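At Orard, nobody writes code to teach a household task. An operator takes a gripper in each hand and does the job, and the device logs position and jaw opening along the way. Desk lamps came onto the task list in October. The lamp is a hard object for two grippers: a thin pole, a square base and a long flat head above them.
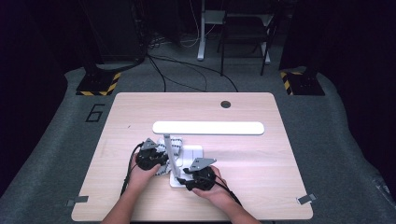
Why not record bare hands instead?
A robot has jaws where a person has fingers, and a grasp made with fingers often has no equivalent the machine can copy.

Brunello Pellegrini, who runs the sessions, wants 176 usable demonstrations per task. He has 91 for the lamp. A session lasts 15 minutes, after which the operators change over. Demonstrations with a dropped object are stored separately and are left out of the first training run.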